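Re: [sim-manip] Jondum scenes, grasp success vs. lighting
29 April 2020

> Did you rerun the living room set after changing the shadows? In January
> you had Plaliletti failing a lot on dark objects against dark seats. Is
> that the renderer or the planner?

Mostly the planner, I think. We reran 83 layouts in Jondum with the same policy and two lighting setups. With hard shadows, Plaliletti placed the grasp point on the shadow edge in 14 of them. With soft shadows that dropped to two. Light objects were fine in both – the white pillow was segmented correctly every time.

The Lodhi depth filter helps, but it adds up to 30 ms per step. I would leave it off for the baseline.

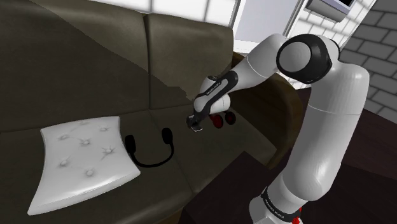

Category: Simulation / Sofa layouts

Black headphones on the dark leather are still the hard case, and so are the small red and black objects near the armrest. Configs are in the Skerkis folder under run 1955.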